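1/ Bonjour à tous. Je commence ce fil pour raconter notre projet d'étudiants à Parnport, parce que plusieurs personnes m'ont demandé ce que nous faisons le soir au laboratoire. J'écris en français pour pratiquer, merci de me corriger si nécessaire.

2/ Le projet s'appelle Gututura. C'est un projet de deuxième année : apprendre à un bras à deux pinces les petits gestes de l'emballage. Prendre un sachet, le mettre dans une barquette, recommencer. Notre encadrant est Theophilus Ansah, il est patient mais il lit tous les journaux de bord.

3/ Nous sommes quatre. Afia Antwi fait l'entraînement du modèle. Adom Osei s'occupe de la calibration. Nahuel Yáñez a écrit l'outil de tri des démonstrations. Moi, je fais surtout des démonstrations et je range les câbles.

4/ Une démonstration, chez nous, c'est une personne qui tient les deux pinces dans ses mains et qui fait la tâche elle-même. On enregistre les mouvements, et le modèle les étudie ensuite. Le bras, lui, reste éteint pendant toute cette partie.

5/ Au début je pensais que c'était la partie facile. J'avais tort. Ma première semaine, Nahuel a rejeté presque tout. Je faisais des gestes trop rapides et je changeais d'idée au milieu du mouvement. Un humain comprend l'hésitation, le modèle la copie.

6/ Maintenant nous avons une règle écrite sur la porte : décider avant de bouger. Si on rate la prise, on finit proprement et on marque l'essai « raté ». On ne corrige pas en cachette. (La deuxième phrase est de moi, la faute d'orthographe aussi, elle est corrigée depuis.)

7/ Les chiffres, au 7 février 2026 : 3 306 démonstrations enregistrées, 1 732 gardées après le tri. Afia voudrait davantage de prises par le coin, car son modèle attrape toujours les sachets par le milieu et il les écrase.

8/ Les objets souples sont vraiment une autre histoire. Une boîte, elle a toujours la même forme. Un sachet change chaque fois qu'on le pose, et le plastique transparent est pire, parce que la caméra voit à travers et voit aussi les reflets.

9/ Donc ce mois-ci nous travaillons avec des chips dans un sac transparent et une barquette blanche. La main droite va chercher le coin avant gauche du sac, très doucement, et la gauche attend ouverte.

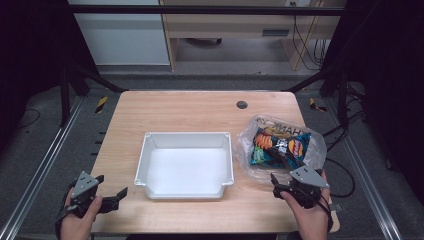
10/ Le plus difficile pour moi reste le poignet. Quand je suis fatigué je le tourne sans le savoir, et Adom le voit tout de suite sur ses courbes. Il m'envoie alors un message avec un seul mot : « poignet ». J'en ai reçu 3 hier.

11/ Pour la lumière, nous avons perdu beaucoup de temps. Mohammed-Awal Akpalu, de l'équipe Egilsson, nous a conseillé de noter l'éclairage au début de chaque série. C'est ennuyeux à faire, mais depuis nous retrouvons plus vite les mauvaises séries. Merci à lui.

12/ La prochaine étape est la rencontre interécoles de Tilville, en mars. Chaque équipe présente une tâche devant le jury, avec des sachets qu'elle n'a jamais vus. Notre modèle actuel réussit environ 84 essais sur cent avec nos sachets à nous. Avec les autres, je préfère ne pas encore écrire le chiffre.

13/ Si quelqu'un ici a déjà travaillé avec des emballages transparents, je veux bien vos conseils, surtout sur les reflets. Je réponds lentement mais je lis tout. Et je dois encore enrouler les câbles avant de rentrer.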